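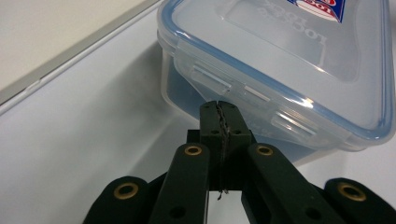
Budside reckons the gripper is the cheap part, and going by what we spent last year I'd have to agree. The arm and the hand were one order. Everything after that came in dribs and drabs, and it was the dribs and drabs that blew the budget.

11 June 2023
Posted by Kallio
6 replies

Fair enough, and that's the sort of answer I was after. To put the whole question in one spot: I've got to put in an equipment plan for the next financial year. The job is handling clip-lid food containers on a bench. Pick up, put down, flaps open, flaps closed, lid off, lid on. At the moment we have the one two-finger gripper and a hand-held version of it for recording the moves. I can ask for a second full gripper, or I can ask for spares and a decent bench and leave the second gripper for the year after. I can't get both through. Keen to hear from anyone who has had to choose.

Orkaldale
Spares. We bought the second gripper first and it sat in its box from April until we'd worn through the finger lining on the first one, at which point we pulled the lining off the second to keep the first going. So we paid for a whole gripper and used it as a parts bin.

Lining is what goes on ours. Clear plastic lids are slippery and everyone squeezes harder to make up for it, and the strip frays at the tip. Price up a year of it before you price anything else. I'd put 6 sets on the first order and see where that leaves you.

Gurken
I disagree with that. If the one gripper goes down, you're stopped. Lining you can get in a few days, or cut yourself out of sheet rubber if you're stuck. A pivot or a bent finger is weeks. We lost most of a month waiting on one linkage, with two people on wages and nothing for them to do. Nobody puts that in the plan because it comes out of a different line, but it's real money.

Second gripper every time, in my opinion. Then spares out of the running costs.

Orkaldale
Depends whether your running costs have anything in them. Ours didn't. Anything under the capital threshold had to be argued for item by item, so it was easier to have the spares on the original quote as part of the system. Ask your supplier to bundle them. Most will.

Kallio
Threshold is a problem here too. I have a quote for a spares kit at $1,803 before freight, which covers linings, a set of fingertips and the pivot hardware. That is just under the line for capital and well over what I can put on the card, so it falls down the gap in the middle.

Budside
Get the fingertips and linings quoted separately from the pivots. The kit price on ours looked all right until we saw that we'd replaced the linings 4 times and never touched the rest of it. Also check the freight. Small parts sent one at a time cost us more in courier fees than the parts were worth.

Other thing to plan for is the containers themselves. Sounds silly, but the hinged flaps crack if you work them all day, and once one's gone the lid behaves differently and you have to bin it. We buy ours in one go, all the same size, so we don't end up with a mixed lot halfway through. We got 27 in the last order. They're consumables, so treat them that way and put a line in for them.

Gurken
Agree on the containers. We bought whatever was on special at the supermarket and regretted it. Different flap stiffness on every brand.

While you're at it, think about the bench. We're on a white top and the glare off clear lids was a nuisance until we changed the lights. Two diffused panels, not dear, but they took ages to get approved as they were classed as building works. If your place is like that, start the paperwork now.

Kallio
Hadn't thought about lights. I'll find out who signs off on that here.

Where I've landed for now: one bundled quote with linings, fingertips, one spare set of pivots (that's for you, Gurken), and the containers. Lights as a separate request. Second gripper goes in as a year two item with a note about downtime. Lead time I've been given on a full gripper is roughly ten weeks, so I'll put that in the note as well.

Orkaldale
Get the lead time in writing. And ask whether the year two price is held, ours wasn't.

Gurken
Still think you'll want that second gripper before Christmas, but it's your budget. Let us know what they knock back.

2 people found this thread helpful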